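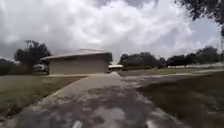
What does Golard do?
We lay and repair paved paths, approaches and the concrete strips that run along the base of a building. Most of our work is for small single-story properties with grass on both sides of the walk.

About us
Golard started as the paving side of Zollby and has worked under its own name for 9 years. The crew is 6 people. We keep a yard in Pelteck, open from 7 a.m., and a small office on Uysal Road.

Last season we laid 2,362 feet of path. Our typical job is some 600 square feet. We take smaller ones when we are already in the area.

Patching is priced separately from new concrete. Estimates are written and free. We do not pour in January or February. Reseeding the grass edges is included.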